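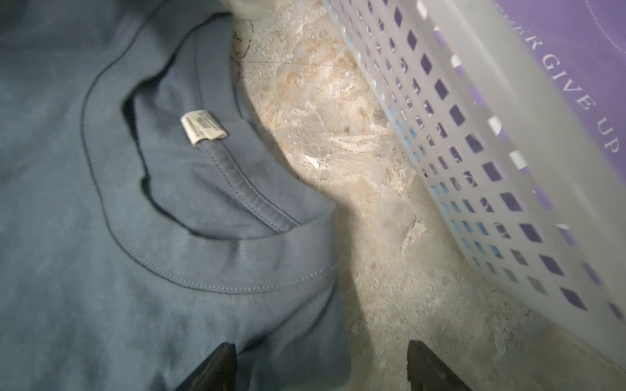
Re: Urketti gripper kit, trial on garments

From: Enda Brennan
Date: October 30, 2019

Tipene Hollis wrote:

> Has anyone on the list had the Urketti two-finger kit on cloth? Stubbs
> have offered us one on loan with the wrist camera and the folding
> software, and the sheet says "suitable for household textiles" with
> no further detail. We want it for sorting and laying out T-shirts
> from baskets at Tarkbridge. Three things I can't get from the sales
> side:
>
> 1. Does it pick a single layer, or does it take front and back
> together?
> 2. Is the wrist camera any use once the fingers are down near the
> cloth?
> 3. What does the force setting do below the bottom quarter of the
> range?
>
> We would be running it on an existing arm, so I am only interested in
> the gripper, camera and software, not the cell.
>
> Tipene

Tipene,

We have had the same kit at Norotgate since March. Same fingers, same camera, software one release behind what Stubbs are shipping now. The attached is from the wrist camera with a blue crew-neck laid out beside the basket, and it answers part of your question 2, so I will take that first.

Camera. Both fingertips stay in view at the bottom of the image, with the gap between them visible. For us that is the main argument for the kit. You can see where a tip sits relative to the collar without relying on the hand-eye calibration, and the collar stitching is clear enough at this distance for the neckline finder to work on. What you don't get is print: the care label shows as a small off-white tag and the text on it can't be read. If you were hoping to sort by fibre or wash code from the same camera, you will need a second one. Large print is another matter. The lettering on the purple item behind the basket reads without trouble where it isn't hidden.

Depth of field is limited. The near part of the basket wall goes soft while the shirt stays usable. The focus ring is locked with a grub screw and the manual says to leave it. We moved it once and had to redo the whole calibration, so I now agree with the manual.

The perforated basket is worth a warning. With clothes behind a translucent wall, the segmentation picks up colour through the holes and proposes grasp points on it. Release notes for the newer software mention "container masking", but I haven't run it. Our workaround is a fixed exclusion zone drawn by hand around the basket position, which means the basket has to go back to the same place. A solid-sided tub cures it completely if you are free to choose.

The marbled surface gave less trouble than expected. The supplied plain mat is better for edge finding on pale garments, but mid-tone blue on mottled beige is separated properly. White shirts on the same top are poor. Use the mat for those.

Single layer or both (your question 1). It depends on where you pick. At the collar the rib is stiff enough that the fingers can take the front band on its own, provided the approach is along the neck opening with one tip inside it. On the body of the shirt it takes both layers nearly every time, and nothing in the software tells you which you have. The finger position readback is too coarse to tell one thickness of jersey from two. If single layer matters to you, restrict picks to the neckline and hem and reject the rest.

The fingers as supplied have bevelled edges and a smooth face. They slide under a hem on a hard surface well enough but slip on synthetics. Stubbs sell a rubber-faced set. We tried it and went back, as it drags the cloth on approach and undoes the layout before the pick.

Force setting (question 3). The register runs to 255 and is not linear at the bottom. Below 8 the fingers close but do not hold anything, and the status word still reports a grasp. I raised this with Stubbs and was told it is "outside the recommended window", although no window is given in the manual I have. We use 7 as a deliberate touch-only value to nudge a sleeve flat, and go well above it for anything that has to be lifted. Keep a table of your own values per fabric. The presets labelled "light", "medium" and "heavy" are the same on every garment type and I would ignore them.

Other points:

- The camera lead is too short for an arm with a long forearm. Order the extension with the kit. Ours came weeks later.
- Cable clips on the wrist bracket work loose. Check them when you check the finger screws.
- The log file keeps 700 entries and then overwrites without notice. Export it at the end of each run if you need to trace a missed pick.
- The licence is tied to the controller, so moving the gripper to a second arm means a call to Stubbs.

Whether to take the loan: yes, if the job is laying out and collar picks. If you need it to pull single garments out of a full basket, I would ask Stubbs to show you that first with your own basket and your own clothes. We gave up on that part and load the surface by hand.

I can send the force table and the exclusion zone file off-list. Both are in the old software format, and I don't know if the new release will import them.

Enda Brennan
Norotgate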